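Zandincombe Evening Courses
Letting and Selling a Home, Unit 2: Viewings
Handout, revised 2025-03-30

Please read these notes before the class. The case is a terraced house in Walulton, offered by the agency Sundqvist.

1. Booking the viewing
Leave 36 minutes for each visitor, also when the property is small. Write the time in the diary and confirm it by telephone - messages are often missed.

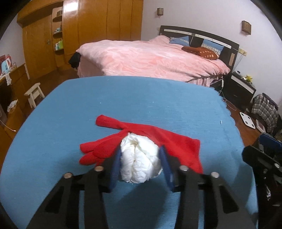 2. Order of the rooms
Start with the best room and come back to it at the end. In the Walulton case the tour began in the kitchen, and the visitors remembered mostly the old boiler (an Elteck, page 59 of the reader). 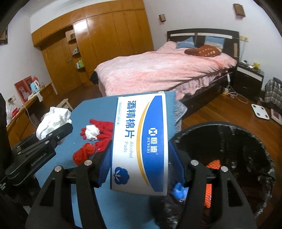
Bedrooms need their own preparation. Buyers want to judge the size, so the floor around the bed should be free and the curtains open. Bed linen can stay simple: a pink patterned duvet against a dark wooden headboard, with two blue pillows, gives enough colour for a plain room. Do not spend money on a new bed.

3. After the viewing
Write down all questions you could not answer, and reply within two days.

Homework: exercise on page 69.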